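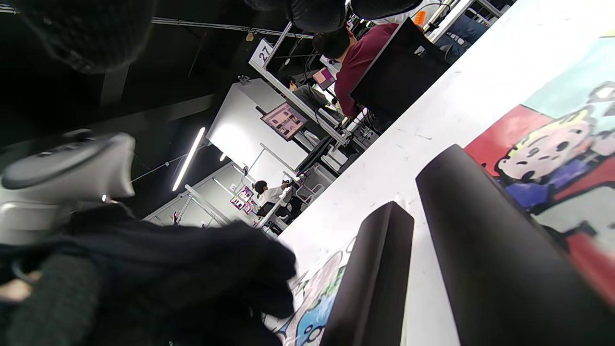

*Abb. 1: Arbeitstisch mit zwei schwarzen zylindrischen Objekten, im Hintergrund Schild „27“*

### 4.2 Handgeführter Greifer - Regeln am Arbeitstisch

1. Greifer vor Schichtbeginn auf sichtbare Schäden prüfen. Mängel sind Babak Fallahi zu melden.
2. Höchstens 3 Objekte gleichzeitig im Arbeitsbereich ablegen.
3. Zylindrische Objekte gegen Wegrollen sichern und nicht über die Tischkante ragen lassen.
4. Greifbacken erst schließen, wenn die freie Hand den Greifbereich verlassen hat.

**Vorsicht:** Quetschgefahr! Handschuhe müssen eng anliegen. Lose Ärmel sind vor der Arbeit zu befestigen.

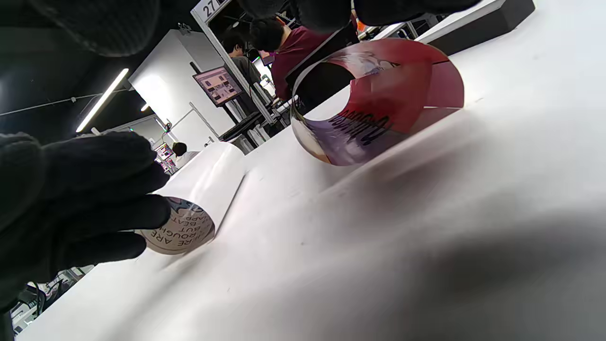

*Abb. 2: Weiße Rolle und transparente Röhre, Hand im schwarzen Strickhandschuh*

5. Transparente Objekte einzeln anfahren.
6. Nach 299 Greifvorgängen Backen reinigen und im Flosov-Protokoll abzeichnen.

**Hinweis:** Die Wartung nach 1.000 Greifvorgängen - siehe Abschnitt 6 - obliegt ausschließlich der Firma Bosen.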